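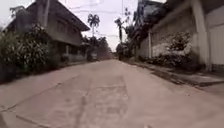
About Hatberg

Search this site Enter keyword Go

Hatberg is a small property developer. We buy awkward plots, get them through planning, build on them and stay on to look after them. Mostly townhouses, a few flats over shops. No towers.

Started by Rhonda Dufour and Ignacio Acuña, who'd both worked for a much bigger builder and were tired of handing over keys and never seeing the place again. First job was a pair of semis behind a closed-down dairy. Took twice as long as it should have. Drains. We still own one of them and it's let to the same family who moved in first.

There are 10 of us now. Small office, one meeting room, a plan chest that won't fit through the door so it lives in the hall.

What we do

Infill, mainly. Garage courts, back gardens sold off in the eighties, the odd corner where a petrol station used to be. Sites bigger firms walk past as there's not enough in it for them. Fine by us — we keep overheads low and don't borrow more than we have to.

We don't sell off plan. You can walk round the finished house, turn the taps on, bring your mum, then decide.

Current work

Fernel Row. 8 townhouses, three bedrooms each, on the old Fernel printworks land. Frames are up, roofs going on. Retaining wall at the back had to be redesigned after the ground survey, which cost us the best part of a winter. Handover is planned for December, and we'll write to everyone on the list if that moves.

Zurent Yard. Workshops below, flats above. Planning granted at the second go. The first scheme was a storey too high and the neighbours said so, loudly, and on reflection they had a point. Benjamín Orellana redrew it with a lower roof and the bins moved off the street side. Demolition next.

Mạc House. Finished and fully let. Former warehouse, kept the brick shell and the loading doors, everything inside is new. Biggest thing we've done at 2,000 square metres and probably the biggest we'll ever want to do.

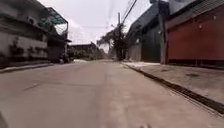 Estela Núñez wrote to us after moving into Mạc House that she had expected the usual runaround over snags and got a plumber the next morning instead, though the lobby door still bangs and could someone please see to it. We've seen to it. New closer fitted, tell us if it starts agian.

How we work with neighbours

We knock on doors before we put in an application. Drawings on the table, tea, somebody there who can answer questions about light and parking. For Zurent Yard we had 70 people through in one evening and ran out of chairs. Not everybody left happy. Several changes in the final scheme came straight from that night, the bin store being one.

During building: no deliveries before eight, no radios outside, site manager's number on the hoarding. It's a real mobile and it gets answered.

Who to talk to

Sales and viewings — Zhenhua Yu
Lettings and repairs — Rhonda Dufour
Design and planning — Benjamín Orellana
Land (got a plot? any shape, any state) — Ignacio Acuña

Office is open weekdays, closed over lunch. Ring the bell twice, the first press doesnt always register.

Page last updated 11 February 2023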